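**Sotalbridge play kitchen and sorting table – progress report for March**

Spending to date is 3,973 of the 4,000 awarded. The remainder is spoken for by glue.

The table is in. We went for butcher block in the end, over the folding one in the original bid, as the folding one folded when leaned on. Bistura delivered it to the wrong door and we carried it through ourselves, so the line for delivery in the budget has been moved to "sundries".

Stock for the table is a mixture of donations and purchases. We have the green tray, an orange-red bowl and a purple one, and enough toy food to be going on with, the carrot and the dark red grapes being the early favourites. 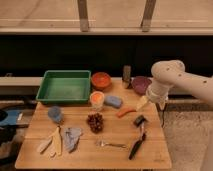 The Cairns branch has asked whether it can borrow a set for its own sessions. We have said yes in principle and hope they forget until the summer.

Outstanding from last time:

- **Storage.** Still none. Voltavix quoted for 7 shelves at 40 each, a fair price for shelves and a poor one for our budget. We are looking at second-hand.
- **Labels.** Drafted, then argued over. The sticking point is whether the yellow block counts as food. One camp says butter.
- **Cleaning.** A rota is up on the wall and has been widely admired.
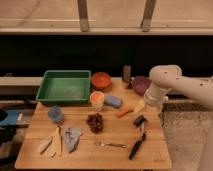 The tray is meant for tidying away at the end, with the bowls for sorting during the session. We have kept the instructions to one side of paper, after the first version ran to four and included a diagram.

For next month we would like to settle the shelving, finish the labels and send you the receipts in an envelope that isn't also a shopping list. We would also be grateful for a decision on whether the glue needs its own budget line.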